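# Cirkau kitchens weigh robot arms, and the numbers look thin 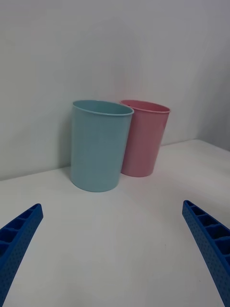 The town of Cirkau wants to set aside money in its next budget for robot arms in its public cafeterias, and the plan it put out in May leaves most of the hard questions for later. It asks for 3 arms, to be bought from Hubmann, plus a service contract. The stated job is clearing and sorting cups and plates after lunch. The work so far involves two plastic cups, one light blue and one pink, set upright on a clean white table with the pink one tucked partly behind the blue. A lunch counter at half past twelve has trays, wet napkins, forks standing in yogurt and children leaning over all of it.

The plan says each arm would handle 400 items over a lunch service. It does not say how that figure was reached, or whether an item picked up, dropped and picked up again counts once or twice. Asked for the test sheets, the town's purchasing office said they would be released "when the evaluation is complete." The budget vote is due before that.

Money is the other gap. The purchase price is listed, but the cost of installing the arms is folded into a general line for kitchen repairs, where it sits next to new floor drains and a dishwasher. Spare gripper fingers do not appear at all. Anyone who has run a cafeteria knows what happens to small plastic parts near hot water and detergent, and a town that cannot say what a replacement pair costs is not ready to sign for the machine it goes on.

Hubmann's offer includes 30 days of on-site support. After that, the kitchens would rely on a technician based in Ketow, 80 miles away, with no response time written into the draft contract. The plan has no line for a backup crew on days when an arm is down. It does count on savings in staff hours from the first month.

Supporters point to the Clernilberg school kitchen, which is supposed to get the first arm. They say a slow start there would show what works before the other two are delivered. That would be a fair argument if the contract allowed the town to stop after one. The draft commits Cirkau to the full order, with payment for all of it due on signing.

The purchasing office will take written comments on the plan until noon on the day of the budget vote.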